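An Open Day for People Who Like Folding

I have been on brewery tours, a pencil factory tour and one very long afternoon at a salt mine, but I'd never been to an open day about linens until this January. My sister-in-law sent me the flyer with three exclamation marks on it. Stundomitz, the linen service that does tablecloths and napkins for half the restaurants in our part of the state, was opening its building to anyone who cared to sign up. I signed up before I'd finished my coffee!

Getting there

Take the second exit after the garden center, not the first. I took the first and got a nice look at a gravel yard. Parking is on the side street, and the entrance is through the green door next to the loading dock. They gave out paper wristbands, and mine said 138, so I clearly wasn't the only person with an odd idea of a day out.

Doors opened at 9 in the morning and there was coffee in the hallway (good coffee, weak lids). Groups went in every half hour. Ours was led by Hannelore Ostermann, who has been in the business since she was nineteen and talks fast. If you stopped to tie your shoe you missed a whole department.

The wash side

We started where the bags come in. It's loud and warm and smells like a swimming pool crossed with a bakery. Dela Asante runs that end of the building and she had put out a table of stains for us to guess – beet, turmeric, candle wax, and one that she wouldn't tell us until the end (it was shoe polish). I got the turmeric right and have mentioned it to several people since.

The thing I took home from Dela was about bleach. She uses a lot less of it than I do. Her advice for white cotton at home was a long soak in cool water first, then a warm wash, and leave the bleach for when you're desperate. I've been doing it the other way around for twenty years, so that's a lot of sad pillowcases.

After that came the big ironing rollers, which Hannelore called the flatwork line. A sheet goes in at one end looking like something you slept in for a week and comes out flat as paper. They wouldn't let us near it, and fair enough, but you could feel the heat from behind the yellow line.

The folding tables

This was the part I'd come for. I'm a bad folder. My linen closet looks like somebody lost an argument in it, and I wanted to see how it's done when people care.
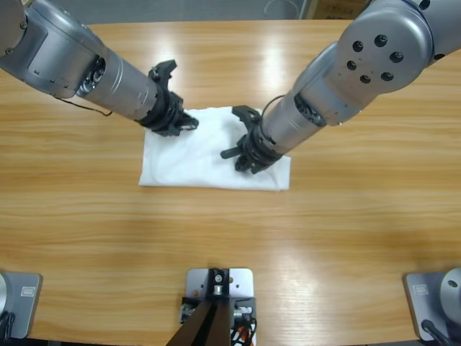 Marwa Mansour gave the folding talk, and she started with the surface. Use a table, she said, and never the bed. A bed gives under your hands and the cloth goes wherever it likes. You want something hard and smooth, big enough that nothing hangs over the side, because a hanging corner drags the rest with it. A bare wooden table is fine. She likes them bare, in fact. A padded cover grips the fabric and you end up smoothing the same wrinkle back and forth all day.

Then she got on to thin white cloth, and I could have listened for an hour. Thin stuff shows every crease you put in and a few you didn't. Marwa lays it down, squares up the two sides nearest her, and only then starts worrying about the top. Her rule is that if you have two straight edges you can fix the rest, and if you have none you should pick the whole thing up and start again. I asked how often she starts again. "On a Monday sort of day, constantly," she said.

We all got a turn at a practice bench by the window. Mine came out as a sort of trapezoid. The man next to me, Callum Parsons, had driven up with his teenage daughter because she wants to work in hotels, and she folded hers so neatly that Marwa took it away to show the next group. Callum's looked like mine. We shook hands over it.

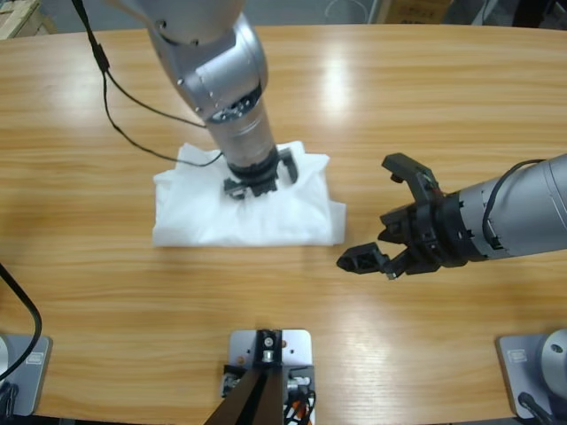

What got me was how much of folding is pressing. I'd always thought of it as flipping one half over the other and being done, but most of what we practiced was the bit after that – hold one spot down, smooth away from it, let go, hold the next spot. If you push toward the place you're holding, the fabric bunches up and you've made yourself a little hill. If you smooth away from it, the wrinkles have somewhere to go. So simple! I went home and tried it on a pillowcase at ten at night.

She also said not to be too fussy about the first fold. Get it lying flat in a shape that's wider than it is tall, look at it, and straighten the edges before going on to the next one. A crooked first fold that you catch early costs you nothing. Catch it on the third fold and you get to undo all of it.

I asked what she thought about fitted sheets and she just laughed and moved on to the next person.

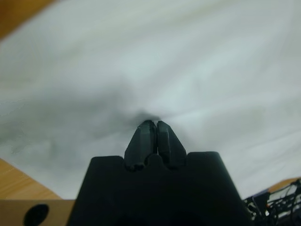

Lunch and the shop

Lunch was soup and bread in the break room, and a very good lemon cake from a bakery called Flisow that I had never heard of and have now been to twice. Facundo Paredes from the delivery side sat with us and told us about the time he drove a full load of napkins to the wrong wedding. The napkins were the right color, so they kept them.

The little shop at the end sells retired linens, meaning anything with a mark or a mend that a restaurant won't take anymore. Prices were kind. I bought a stack of white napkins and a tablecloth with a darn in one corner that I honestly can't find unless the sun's out. They also had a laundry soap in a bar called Bivik, which Dela swears by for collars. I bought one of those too, so I'll report back on the collars.

If you want to go

They're planning another open day before summer. Sign up early for a morning group, as the afternoon ones looked crowded when we left. Wear flat shoes and something light under your coat, the wash side is warm even in January. Kids are welcome but the little ones in our group were done by the time we hit the rollers. And take a bag for the shop. I carried a tablecloth back to the car in my arms and every bit of that nice flat pressing was gone before I found my keys.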